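Keep the Plastic Cup

7 February 2021
By the Home columnist, Trarham

Every few years the advice comes around to clear the plastic cups out of the kitchen. They scratch, they fade, they don't match anything, and grown people should drink from glass. I have followed this advice twice and regretted it both times. I think most kitchens should have a plastic cup in them, and I think it should be kept on the shelf with the good glasses.

The kind I mean is the plain tumbler, wider at the rim than at the base, with no handle and no lid. Pink is as good a color as any.
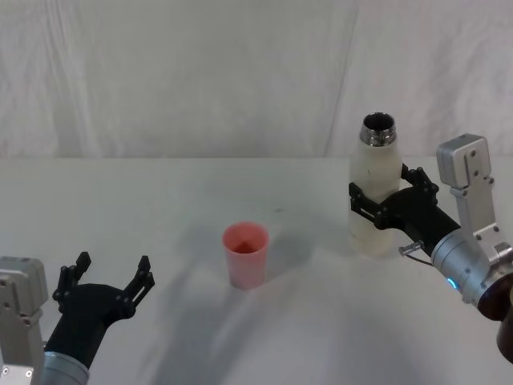
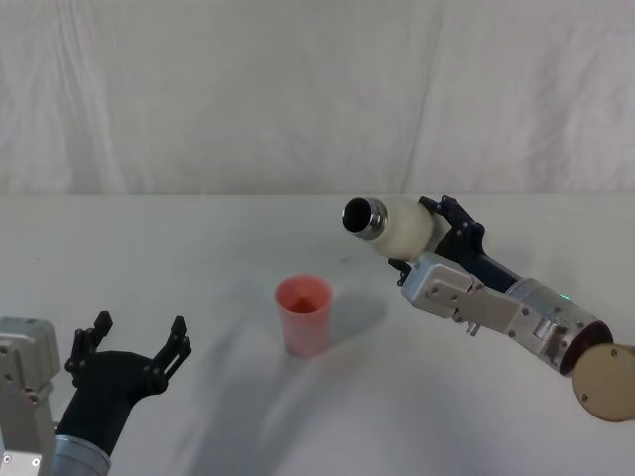 Plastic holds on to the taste of whatever was in it last, a reader wrote to me when I brought this up in an earlier column, and no amount of washing will make water from a cup like that taste the way it does from a glass. The same reader went on to say that a household with a set of decent glasses has no need for anything else, and that children learn to be careful by being handed things that break.

The first point is partly right. A cheap cup that has been used for tomato juice and left overnight will smell of tomato juice. Baking soda and warm water take care of most of it, and so does a day on the windowsill. If neither works, the cup can move to the bathroom or the potting bench. I don't drink wine out of mine, and I wouldn't serve coffee in it. For water, milk, and lemonade I have stopped noticing any difference.

The second point is where we part. I grew up in a house in Zoltbridge with a tile floor, and we children learned very little from the breaking. We learned to stand still with bare feet while somebody got the broom. My mother found slivers under the stove when she moved out, 22 years after the last of the glasses they came from. A four-year-old who wants a drink at night should be able to get one without waking anybody up, and so should an older person whose grip isn't what it was. That second group gets left out of these discussions. My father had a plastic tumbler beside his bed for the last part of his life, and he picked it because it was light when full.

There is also the matter of all the work a cup does when no one is drinking from it. I use a tumbler to scoop rice, to water the two plants over the sink, to rinse shampoo out of hair, to hold a wet paintbrush, and to carry screws from the garage to wherever the loose hinge is. A glass could do some of that. I would be nervous the whole time, and I'd be more nervous about drinking from it afterward if it had picked up a chip along the way. (The screw cup and the drinking cup should be two different cups. I mark the bottom of the garage one with a strip of tape.)

The straight taper is worth something too. Cups with a wide mouth and a narrow foot nest inside each other, and a hand fits in far enough to wash the bottom. The tall, narrow ones sold for iced tea look better on a picnic table, but you need a bottle brush for them, and they go over if you bump the table. So do any with a very small base. When I shop for one I set it down on the counter and give it a push near the rim with a finger. If it goes over easily when it's empty, I put it back.

I'll grant the strongest argument on the other side, which the reader didn't make. There is too much plastic in the world already, and a column telling people to own more of it deserves a hard look. I am not telling anybody to buy a stack. The Wekever on the county road sells them in bags of 9 for a party, and I wish it sold them one at a time. What I object to is throwing out a cup that works in order to buy something that looks more responsible. A tumbler that has been in the house for ten years has already been made. Sending it to the landfill undoes nothing, and the glass that replaces it had to be melted, boxed, and trucked here.

Heat is the other fair complaint, and people can settle it with a simple habit. I don't put boiling water in a plastic cup and I don't put the cup in the microwave. Mine goes on the top rack of the dishwasher or gets washed by hand. When the inside turns rough or cloudy enough that I can feel it with a fingernail, I stop drinking from it.

As for how they look, I don't understand the embarrassment. A guest at my table once apologized for asking for "one of the kids' cups" and then used it all evening. It was an easy size to hold, and she could set it down on the arm of the chair without checking first. I have seen the same thing at the rental cabins up at Gaete, where the cupboards hold a few nice glasses and a few faded tumblers, and by the second day the tumblers are the ones in the sink.

Color helps more than people expect. In a house with several people, a cup that looks different from the others is one you can find again. When everybody has a clear glass, everybody leaves one half full, forgets which it was, and takes a fresh one. I did the dishes through most of last year with the whole family home, and the run of glasses by the sink each night was the part I minded most. Giving each person a color ended it within a week. We have gone back to glasses for dinner, but the colored cups are still what people use for the rest of the day.

My suggestion is modest. Next time you go through the cupboard, leave one or two of the plastic ones where they are. Throw out anything cracked, anything with a warped rim, and anything that still smells after the baking soda. Keep the one you reach for. Put it at the front of a low shelf where the shortest person in the house can get it, and let the matched set of 6 stay up high until company comes.

The reader and I have written back and forth since then without moving each other much, although the last letter did admit to a blue plastic cup in the laundry room, used for measuring soap. I would call that a start. It cost 63 cents, according to the sticker still on the bottom.

Related
The case for one big bowl
Why I stopped buying matching mugs
Dish towels: how many is too many
What to leave in a rental cabin kitchen
Getting the smell out of food containers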